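The Left Hand

Gebhard Brunner had the left hand for the whole of August. The right one was in a crate on its way back to Welasstead with a bad thumb, so every task on the sheet had to be done with the left or not at all.

The task that morning was ball to bin. Prantl wanted 446 good examples of it by the end of the month. Gebhard put on the glove, checked that the fingers on the table moved when his did, and said "start" to the recorder. 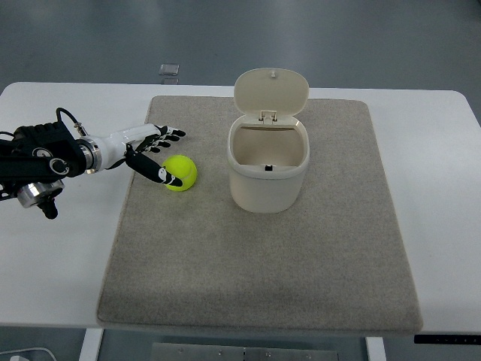

He had been a watch repairer for most of his life, and Clutine had hired him for his patience. The first week he tried to make every reach the same. Then Skasard, who ran the floor, pulled up a stool and told him to stop it.

"If they're all alike, it learns one reach," she said. "Come in high. Come in slow. Change your mind halfway if you feel like it."

"And if I drop it?"

"Mark it as a drop and keep the file."

That bothered him. In the shop a mistake went into a drawer where the customer wouldn't see it. He wrote "drop" in the log the first few times with very small letters.
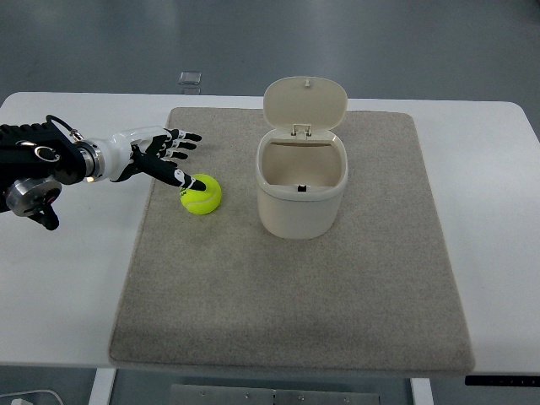

By noon he had 52 that day, 17 of them marked. He ate his sandwich in the hall and thought about his thumb. He had never paid it much attention before. Now he knew that it moved ahead of his other fingers when he was tired, and that he tended to press before he was ready to close.

After lunch Skasard ran the trained version so he could see how it was coming along. He took the glove off and stood back with his hands in his pockets. The arm reached over the mat, slowed, and put its thumb out early. It waited there a moment - the same wait he used to make over a balance wheel, with his wife calling from the stairs that supper was ready.

"That's you," Skasard said.

"It's a bad habit."

"Do you want to record over it?"

He said he would think about it. She wrote something on her clipboard and went to see about the crate.
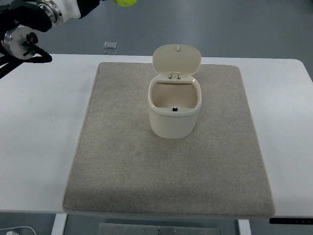
"How many does it need before it stops needing me?" he asked when she came back.

"Nearly 2000, for this task," she said. "Then they'll change the bin."

He nodded and put the glove back on. It was ten past two. He flexed the fingers, let the thumb go first, and said "start."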